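An Afternoon at the Geraghty Carpet Mill

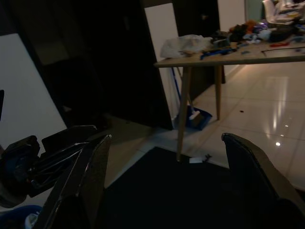
Page last changed: January, 4:15 p.m.

Print this page | E-mail this page

The Geraghty mill opens its doors to the public once a year, and I went because my sister had a spare ticket and I had run out of excuses. Parking was in a field. The field had been rained on.

Our guide was Gobnait Keane, who began with the news that the building has 178 windows and that she has washed most of them. She then led 17 of us up an iron staircase to the weaving floor, where the looms were running and conversation was over. I nodded at whatever she shouted for half an hour. I believe I agreed to something about jute.

The dye house was quieter and smelled like a wet dog in a vinegar factory. The mill keeps a library of 2,058 shades on little tufts of wool, and I would guess a third of them are beige. The names do what they can. My hallway at home, I learned, is Ernano, a shade they dropped for lack of interest.

We were allowed to stroke the Welutar, their best line, which takes up to six weeks to finish and costs more than my car did. A man behind me asked if it came in a washable version. The silence was long.

Tea was in the canteen, with one scone each, strictly enforced. The remnant shop takes cards but would prefer not to. I bought a bath mat in a color called Dramex and carried it back across the field, where it got its first cleaning sooner than planned.

Print this page | E-mail this page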